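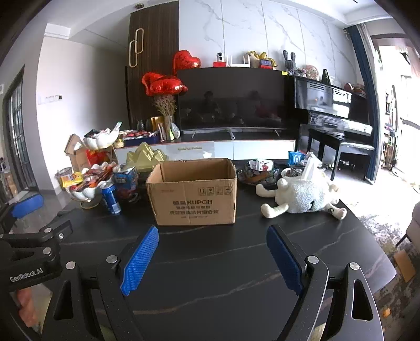
One of last term's written comments ran, in full: a box is a box, you put the stuff in and shut it, why are we spending a session on this? Fair enough, and I'd rather start from there than from the reading, which claims far too much.

PACKING AND CLEARING SMALL GOODS
Session 4 handout (revised 27/10/2020)

What the reading says

The Zadham guide tells you that a surface with mixed small things on it should be cleared in order of size, largest first. It gives no evidence for this. The Surkov guide says smallest first, with equal confidence and no evidence either. Read both before class and mark every sentence where the author tells you something works without saying how they know.

What we can reasonably say

1. The markings on a carton are about the carton's first load. A pair of upward arrows and a glass symbol were printed for whatever the maker shipped. Once you reuse the box for snacks or a plush tissue holder, they tell a carrier something you may not mean. Cover them or live with it.

2. Ragged upper edges matter if you plan to stack. If the top flaps are missing or folded away, check which before you choose the box. A carton without flaps is a tray with high sides. Fine for carrying across a room, poor for a van.

3. Soft things are not free padding. People love this tip. A plush item will fill a gap, but it gives under weight, and a tissue holder that still has a tissue sticking out of the top will shed it into everything else.

4. Tiered serving stands are awkward. Empty both bowls first. Wrapped snacks can go in a bag together. Scalloped and shell-shaped rims should be wrapped separately, and please don't nest them bare.

5. Drink cans go upright and low. Keep them away from paper.

The Albers test

Albers ran a trial in April with 40 packed boxes, dropped from table height, and reported that 9 had damage inside. The handout they give away calls this "proof" of their layering method. There was no second group packed any other way. I don't know what 9 out of 40 means without one, and neither do they.

Ullberg sells a sorting tray set at 595 and says it halves clearing time. Halves it from what? The page doesn't say. The larger set is 2200 and makes the same claim. Four cereal bowls would do for our purposes.

For class

Bring one used carton, any brand, and enough table clutter to fill it: packets, a can, a cup, one soft thing, one thing that could break. Pack it twice, once by each guide. Time both. Swap with a partner and unpack theirs.

Write half a page. Say which order you used first, as the second go is nearly always quicker whatever the method.

Tape and paper are in the cupboard by the sink. Bring your own scissors.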